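Stainless or galvanised screws for larch decking?
Forum: Timber and Fixings

keirf_joinery
Pricing up a deck in Siberian larch, fourteen boards wide, and the merchant is pushing Covine stainless at nearly double what the Gurkia coated ones cost. Needs 1295 screws by my sums. Claim on the tub is "lifetime of the timber". Whose lifetime? Has anybody pulled one out after ten winters and looked at it?

lornageddes
Ten winters no, six yes. Coated screws in larch left black streaks under every head on my mother's steps. The tannin does it. Buy the stainless.

Ruairi L
Were they driven with an impact driver? Half the "coated screws are rubbish" stories I read are from people who chewed the coating off the head on the way in. I've got 200 of the Gurkia in a larch fence and no streaks worth mentioning.

lornageddes
A fence is vertical, Ruairi. Water runs off it. Steps and decks sit wet.

Ruairi L
Fair enough on the wet, but I'd still like to see a test that wasn't paid for by someone selling screws.

sandamali_e
I'm with Lorna on the material and with Ruairi on the marketing. Ask which grade. A2 is fine inland, but if you're near the sea you want A4, and the tub should say. If it only says "stainless" I'd leave it on the shelf. 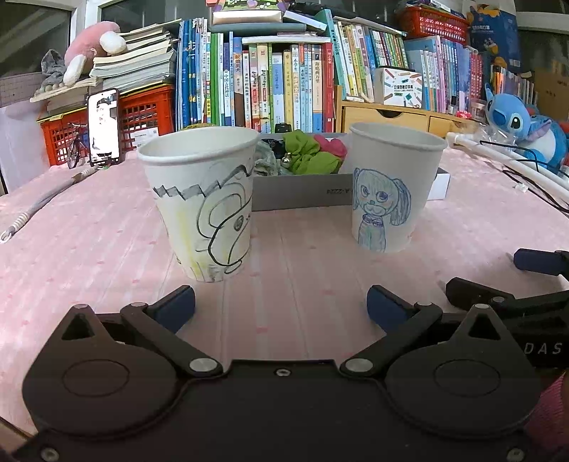
Doodled cups

Eilidh Kerr
Nice dog on the cup. Keir, where is the deck? And are you predrilling? Larch splits at the board ends whatever the tub promises.

keirf_joinery
Two miles from the shore, so A4 by the sound of it. Mackay want 136 pounds for a trade box and I'd need more than one. The "no predrilling needed" line I don't believe either.

Eilidh Kerr
Quite right. Predrill the ends, don't bother in the middle.

Ruairi L
I'd do four boards in each and look again next May. Cheapest test going.

lornageddes
And then lift half a deck when it streaks? No thanks.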